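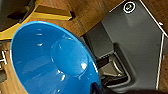
Re: [derkach-users] Mask drops out near the rim, planner retreats

From: Dennis Khaemba
To: derkach-users
Date: Feb 8, 2018

Muireann, thanks for the logs. I read through all of them last night and replayed two on the bench machine in Flurkthorpe. Your original is at the bottom in full for the people who joined the list this week.

Short version: there are two bugs and one bad default. The planner is fine. You can stop turning its knobs, and please put the retreat margin back where it was, or you will have a different problem later.

First, the highlights. The segmenter throws away any pixel brighter than the clip level before it grows the region. On a matte object that costs nothing. On a glossy blue bowl every little white glint becomes a hole in the mask. Holes in the middle get filled by the closing step. Holes near the rim touch the background, so the fill treats them as outside, and the rim comes back with bites taken out of it. The pose fit then sees a notched ellipse and reports low confidence. Your clip level is 200, the shipped default, and that is too low for anything shiny under overhead lights. We picked it on cardboard and never went back to it.

You can turn the clip off for now. Set clip_mode to none in the segmenter section of the config and restart the perception node. It does not reload that key live, although the docs say it does. I will fix the docs.

Second, the finger. When a finger is at the rim it sits right on the edge we are trying to fit. Derkach has a self-mask that should remove our own hand from the picture. It draws the gripper model at the current joint angles and blanks those pixels. The joint angles come from the message with the newest stamp, and the image can be older than that by a frame or more. While the hand is closing, the model gets drawn where the finger is going to be. So a sliver of real finger is left in, and a sliver of real rim is blanked out, both in the spot where the fit needs clean data.

I had seen this before and put it down to bad calibration. It is not calibration. I replayed your log with the joint messages delayed until they lined up with the image stamps, and the sliver went away.

The patch is small. It keeps a short buffer of joint states and interpolates to the image time. If there is no state on both sides of the stamp, it waits once and then drops the frame. I would sooner lose a frame than feed the fit a wrong one. The branch is called selfmask-sync. It builds against release 3 and I have not tried anything older.

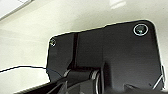
Now the bad default. The background check compares the border of each view to a stored model, and if the two differ by too much it flags the whole view as blocked. A blocked flag goes straight to the planner as "do not trust vision", and the planner retreats to the last good pose. It is doing what it was told.

The trouble is that the check was written for a fixed camera. On the wrist, the border changes all the time. Swing in low and a large dark surface can fill most of the view against a pale background, and the check calls that a covered lens. It has no idea that something dark and close might be a normal part of the workspace. Mostly black pixels, few edges, blocked, retreat.

I would like to take the check out of the wrist pipeline completely. Before I do, is anyone relying on it? The people in Drestville asked for it originally, and I think they use it only on their overhead camera. If I hear nothing by the middle of March I will make it off by default for any camera whose parent link moves, and leave it on for the rest.

Until then, set view_check to false in the wrist camera section. Leave it alone for the other cameras. Muireann, in your setup the key has to go in the per-arm file, because the per-arm file wins over the shared one and yours has an explicit true in it. That is probably why your change last week seemed to do nothing.

On your three questions:

Is it safe to ignore the low confidence warning? No. It is the only thing telling you the fit is poor. With the clip off and the patch in, it should be rare enough to take seriously again. If you still get a steady stream of it, send me another log.

Should you retrain the color model for blue? I would hold off. Blue is the easy part. The saturated parts of the wall are picked up every time in your logs, including the darker shading low down. All the misses are at bright spots or next to the hand. Retraining would hide the clip bug by making the model accept more white, and then it would start to accept pale walls.

Can you use the depth sensor instead? Not at that range. You are well inside its minimum distance by the time the hand is at the rim, so it gives you either nothing or junk. Keep using it for the first part of the approach as you do now.

One more thing I noticed while replaying. Your approach script asks for a new fit on every frame and replaces the target each time. That makes the arm chase noise. It would be better to fit on every frame but update the target only when the new fit agrees with the previous one. There is a helper for it, hold_until_agree, in the planning utilities. It takes a distance and an angle and has no other options. I use it for everything that ends in contact.

Also, your script calls the gripper close and the arm move in the same tick. It works, but it makes the logs hard to read, and it is part of why the sync bug showed up for you and not for us. We close after the arm has settled, so our joint angles hardly change while the images are coming in. I am not asking you to change it. The software should cope with both.
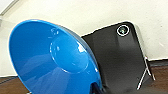
About shape. The fit assumes a round opening and a flat rim, and looks for one outer ellipse. On deep objects there is often a second round edge at the bottom, and if the outer rim runs out of view the inner one can win. I found a handful of frames in your log where that happened. The target jumps inward, then comes back. You would see it as a twitch.

There is an option for this, prefer_outer, and it is off. It makes the fit keep partial arcs that leave the image and score them higher than a complete ellipse inside them. It costs some time per frame. On the bench machine I can't tell the difference, but on the small computers some of you run on the arm it may matter, so it stays off unless people report that it is cheap. Please try it and tell me your frame rate with and without.

It does not help if the thing next to your target also has a strong round edge. A bright ring on a dark surface scores very well. The size limit should reject small ones, and in your logs it did, but your minimum radius is set in pixels. As the camera gets closer everything grows and the limit means less and less. I want to move that setting to meters and convert it using the expected range. That is a config change that will break people, so it goes in the next major release and not before. If you have a view on the name of the new key, speak up now.

For testing, I have turned Muireann's logs into a Skararwood replay set. It has the images, joint states and the old fit results side by side, so you can run your own branch over it and compare. Fetch it with the usual command, the name is rim-contact. The labels on the rim were drawn by hand by me and are not perfect where the finger covers it. I drew through the finger as if it were not there. If you disagree with a label, fix it and send a pull request, and don't open an issue for each frame.

What I still need:

Logs from anyone with a different gripper. The self-mask patch is only tested with dark fingers.

A log with the lights changed partway through, if somebody can do that without annoying the rest of the room.

A second reader for the interpolation code. It handles wrapped joints, or I believe it does, but my wrist never goes past the wrap in these logs.

Dennis

----- Original message -----
From: Muireann Ní Mhurchú
To: derkach-users
Subject: [derkach-users] Mask drops out near the rim, planner retreats

Hi all,

I am running release 3 with the wrist camera pipeline. The task is to come in over a blue bowl, get a finger to the rim, and hold there. There is other stuff close by, including a gray appliance, so there isn't much room to come in from the side.

The first part of the approach is good. Close to the rim the mask starts to flicker and I get "low confidence fit" warnings. Sometimes I get "view blocked" as well and the arm backs off to where it was a few seconds before. Then it tries again. In the longest log I have 2,000 frames and the arm retreated 39 times, which makes it hard to get anything done.

What I have tried so far: lowering the confidence limit, raising the retreat margin, turning off view_check (no change at all), and redoing the hand-eye calibration twice. The calibration residual looks normal. Lowering the limit stops the warnings, but then the finger target moves around enough that I don't want to leave it running.

Questions:

Is it safe to ignore the low confidence warning if the overlay looks right to me?

Should I retrain the color model? The one I have came with the package and I don't know what it was trained on.

Would it make more sense to use the depth sensor for the last part and skip the mask?

I close the gripper while the arm is still moving, in case that matters. Logs and both config files are in the shared folder under my name. The per-arm file is a copy of an older one from a colleague, so there may be things in it that should not be there.

Thanks,
Muireann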